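Repair library in Balotville to stay open through the winter

13 August 2021

The tool and repair library in Balotville will keep its doors open through the winter after the town council agreed to extend its lease on the former seed merchant's in Ham Street. The decision was taken at a short meeting on Tuesday's agenda list, held over from last month, and passed without a vote against.

The library lends hand tools, ladders and garden equipment to anyone with an address in Balotville or Vunstead. It had been due to close at the end of August, when the present lease runs out. Under the new terms it will pay the same rent until next spring, and the council will cover the cost of heating the front room.

Membership stands at 206 households, up from 100 when lending began. Members pay a yearly fee of £9 and can borrow up to four things at a time for a fortnight. Screwdrivers, spanners and saws go out most often, according to the library's yearly report, followed by hedge trimmers and wallpaper steamers. The report puts the number of loans made in the past year at some 700. 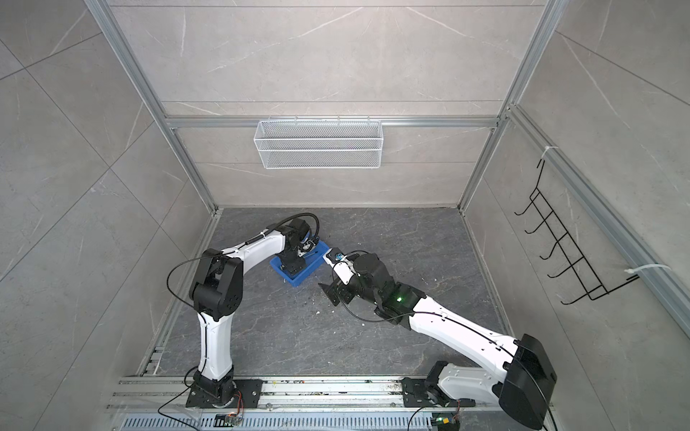 One member from Vunstead wrote to the council before the meeting to say that the library had saved her the price of a drill she would have used twice. She asked for later opening hours, as she works in Enis and cannot get back before the desk shuts. Her letter was read out in full.

The council said hours were a matter for the library. A notice on its door says evening opening will be tried for a month from the start of the new lease, and kept on if enough people use it. Returns can already be left with the bakery next door, provided the borrower's card is handed in with them.

Not everyone was happy with the extension. Two traders in Ham Street had asked for the building to be let as a shop, saying the street had lost too much of its daytime custom. A written reply from the council said the building had been offered for rent twice before the library moved in and that no firm offer had been received either time. It added that the matter would be looked at again before the new lease ends.

Parking was also raised. Borrowers collecting ladders and other long items often stop in the loading bay, which blocks deliveries to the bakery in the mornings. A short-stay space will be marked out at the Vunstead end of the street. Until then, borrowers are asked to collect larger items after midday.

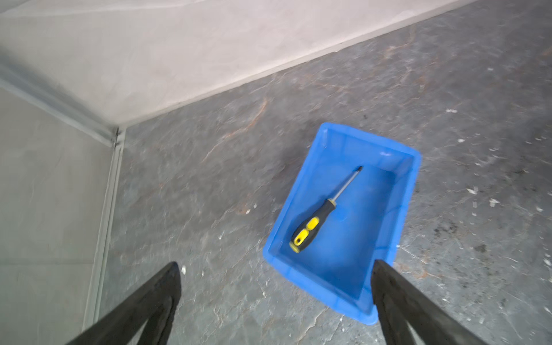 The library is also asking for tools in good order, above all smaller ones that can be lent out without much checking. Electrical items will be taken only if they come with their plug and lead in one piece, and they have to be tested before they go on the shelves. Paint, glue and petrol-driven machines cannot be accepted.

A repair morning will be held once the new lease has been signed. People can bring lamps, chairs, bicycles and small household goods, and there is no charge apart from the cost of any parts. Places must be booked at the library desk. Existing members do not need to renew early, and cards due to run out this month will be valid until the end of the current lease.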